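Clear plastic cover on the dining table won't lie flat, and what do people do with old tins?
Posted in Home & Tidying

Jayanthi Chettiar

Hello all, I've been reading this board for ages and have finally made an account, so please be kind if I've put this in the wrong section. I have two questions really, but they belong to the same Tuesday afternoon of clearing up so I'm putting them together.

First, the table. We have a large dining table with a rounded wooden top, a sort of pinkish brown, and it was my mother-in-law's before it was ours. I'm terrified of rings and scratches, so in September I bought a big sheet of clear plastic from Buvon and laid it over the whole thing. It came folded up very small in a packet, and the creases have never gone. It looks like a sweet wrapper! Whenever the sun comes through the sliding door the whole table is streaks of glare, and the plastic hangs down over the sides in a baggy sort of way that my husband catches with his knees. I've tried leaving heavy cookery books on it (5 days, no difference at all) and I've tried smoothing it with my forearm, which only moves the creases along to the next person's place.

Second, the tins. Because the table is the biggest flat thing in the house, everything lands on it. Small boxes, tissues, carrier bags bundled up inside other carrier bags, all of it. I've been going through it with a bin on one side and a pile for keeping on the other, and I keep getting stuck on tins. There's one in particular, a dark brown square one with a raised diamond pattern on the lid, and I have had it in my hand over the bin more times than I'd like to admit.

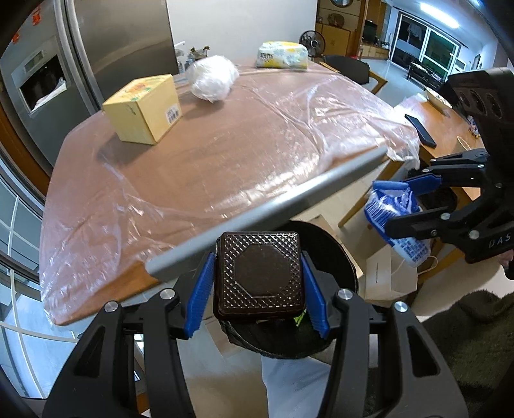
The brown tin and the bin, with the table and its crinkly cover behind.

It's such a nice lid, with the smooth eight-sided bit in the middle. But I have a cupboard with far too many nice lids in it already, and nothing inside most of them. Do I keep it? If I let it go, does it go in with the ordinary rubbish or with the cans? Our council leaflet goes on for pages about yoghurt pots and says nothing on tins like this.

Thank you in advance, and sorry for the length, I do go on.

Stollar
153 posts

Welcome, and you haven't gone on at all, this is exactly what the board is for.

Table first. Weight on its own won't shift fold creases in thin plastic, you need a bit of warmth as well. What worked on ours was taking the sheet off, laying it on a clean bed (a table is too hard, oddly, and I was worried about the varnish) and going over it with a hairdryer on the low setting, keeping it moving and a good hand's width away. Do one patch at a time and smooth each patch with a folded tea towel while it's still soft. Then leave it flat overnight before you put it back. Please don't be tempted by the iron, even through a cloth. I was, and we had to throw away the cloth and the cover and very nearly the iron.

For the baggy sides, trim it. I know it feels wrong to cut something you've only just bought, but on a rounded table a straight-edged sheet is always going to droop in some places more than others. Put it on, mark a line a few fingers below the edge with a washable felt tip, following the curve, and cut it with your biggest scissors. If it slides about afterwards, those little tablecloth clips will hold it, though check they'll open wide enough for the thickness of your wood before buying a whole packet.

One more thing, do lift it now and then and wipe underneath. Moisture gets in at the sides and sits there, and you can end up with cloudy marks on the wood, the very thing you bought the cover to avoid. I do ours when I change the beds so that I remember.

As for the tin, I'd try a magnet on it. If it sticks, it's steel, and where I live that goes in with the food cans once it's empty, lid and all. Yours may be different, so a quick ring to the council is worth the bother. But a square tin with a decent lid is a lovely thing for buttons, or birthday candles, or all those little screws that come with furniture. I'd say keep it if you can name what's going in it before you've finished your cup of tea, and otherwise wish it well and let it go.

Rai
97 posts

bin it. you'll have another one by christmas

Mistora
500 posts

Stollar's hairdryer method is good, I'd only add that if the plastic is very thin it may never go completely smooth, whatever you do to it. We gave up in the end and bought the thicker sort that comes on a roll, and it was flat within a day or two of us putting it down. It does smell for the first week, so have the door open if you can.

The glare doesn't go away with the thick stuff, by the way, it just gets tidier. There is a frosted kind if it really bothers you, but then you lose some of the look of the wood, and yours sounds a pretty colour.

Charity shops near me will take patterned tins if they're clean and not dented, and they go quickly before Christmas with people giving away biscuits. I dropped a bagful in last year and felt very pleased with myself, and then came home with a cake stand.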